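# Learning from the Wrist: The Skirnholm Study of Small Corrections

Much of the published work on robotic handling is concerned with scale. Larger collections of recorded movements are gathered, larger models are trained on them, and performance improves by degrees. The Nemimine programme, based at the Skirnholm laboratory, has spent its most recent period of funding on a narrower matter: the last short stretch of travel before a gripper closes on an object, and what a machine may learn from that stretch alone.

The programme's findings were presented to its partners in May. They concern a method known within the laboratory as Jurncombe, after the village in which the first planning meeting was held. Under this method, a human operator guides the arm through a task in the usual manner, and the complete movement is recorded. The recording is then divided. The long approach across the table is set aside, and training concentrates on the final two seconds before contact, together with any correction the operator makes in that time.
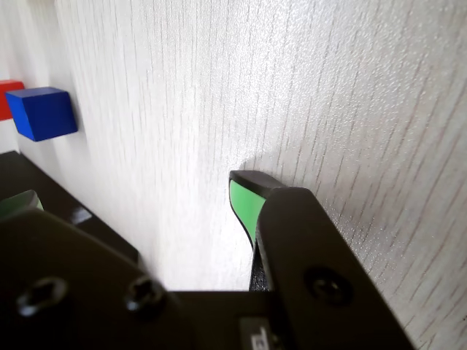 The reasoning behind this choice is straightforward. An arm travelling through open space has many acceptable paths, and a small error on the way seldom matters. Close to the object, the position is reversed. A finger that arrives slightly to one side may push a block away, turn it, or press it against its neighbour. Operators make fine adjustments at this point without remarking upon them, and in a full-length recording those adjustments occupy very little of the data. A model trained on the whole movement gives them correspondingly little weight.

Coloured blocks were selected as the principal test objects. They are inexpensive, their faces are flat, and a poor grasp is easily recognised. The laboratory also required a task in which objects could stand close together, as it is in crowded arrangements that earlier models had performed least well.

In all, 3,000 guided movements were recorded for the study. Of these, 2,000 were used in training and the remainder were held back for evaluation. Two models were then prepared from the same training recordings. The first received each movement in full. The second, following the Jurncombe method, received only the closing portion, with a conventional planner responsible for bringing the arm near to the object. 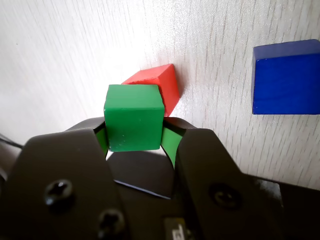

The difference between the two was most apparent where one block stood directly beside another. The model trained on complete movements tended to close at the centre of the visible shape, and where two blocks overlapped in its view it would at times aim between them. The second model more often shifted to one side before closing, in a manner that the operators recognised as their own. Over the full evaluation it recorded 20 per cent fewer failed grasps. With single blocks on an open surface, the two models could not be usefully told apart.

The laboratory has been careful in its account of what this result supports. The improvement depends upon a planner that can deliver the arm to a suitable starting position, and where the planner performed badly the second model had no means of recovery. It had never been shown the approach, and when placed too far from the object it frequently remained still or moved in the wrong direction. A combined arrangement, in which full movements are retained but the closing portion is given greater weight, is now under examination. 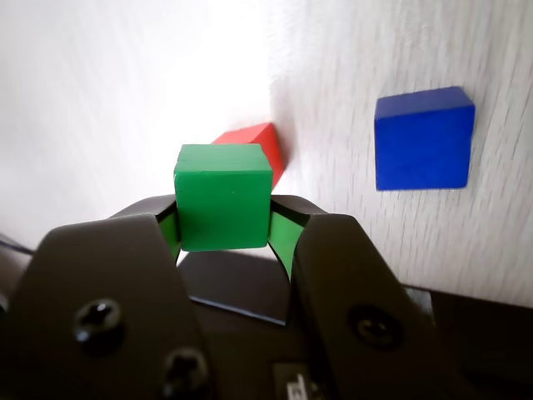

*A green block held between the fingers, with a red block behind it and a blue block further to the right.*

Lighting presented a further difficulty. Glare on a pale tabletop can remove the fine grain of the surface from the camera's view, and with it one of the few cues to distance. The study made no attempt to exclude such conditions from its recordings. The laboratory takes the view that a method intended for ordinary workplaces should be assessed under ordinary light, and results for bright and subdued conditions are reported separately in the technical account.

Escobedo, the programme's industrial partner, is to repeat the evaluation at its own premises with a different arm and a separate group of operators. The recordings from that exercise will be added to the Nemimine collection, and the division between training and evaluation material will be published alongside them.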